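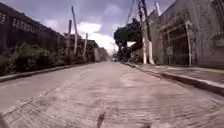

3.2 Walking the streets with residents

I'll admit that my first plan for this part of the study was a mail survey. Nia Pumphrey talked me out of it over a very long lunch, and I'm glad she did! People in Rastcombe don't tend to use the names on the map, so a form asking how they felt about "Pritero Street" would have gone straight in the trash. What I did was walk with people, one at a time, and let them tell me what they called things.

I ended up with 93 residents, nearly all of them recruited through the library and the bus line. Each walk started wherever the person wanted and lasted as long as they felt like talking (the shortest was a loop to the mailbox and back). I carried a small recorder and a paper map, and I wrote down every name I heard, even the rude ones.

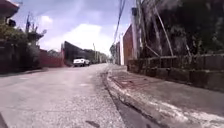
Figure 6. Road with a raised sidewalk and gutter along its right side.

The first thing I noticed was how often a name came from somebody's old business. Chowdhury's Corner hasn't had a Chowdhury in it since before I was born, and yet teenagers say it without blinking. When I asked one of them who Chowdhury was, she guessed he was a mayor. Nana Owusu found the same thing in her own interviews – the name outlives the story, and then people build a new story to fit.

The second thing was disagreement, and there was plenty. Take Long Back. For Iestyn Vaughan it runs from the school to the water tower. For Iestyn Morgan, who grew up two doors away from him, it stops at the bakery and anything past that is Kanetti.

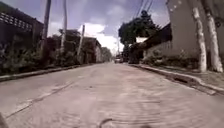 I tried to settle this sort of argument early on and quickly gave up. I coded both versions as valid and gave each speaker their own line on the map. That left me with 300 separate place names and a transcript file of 4,000 lines, which Bartosz Wilczyńska very kindly helped me sort in October.

We grouped the names by what they pointed back to: a person, a trade, a shape, an event, or no idea at all. I was tempted to drop that last group, but it turned out to be the one people enjoyed talking about most.

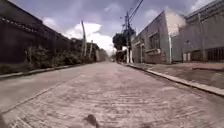

Age mattered less than I expected. Where someone had gone to school mattered a lot more, and I come back to that in the next section, along with the names that only bus drivers seem to use.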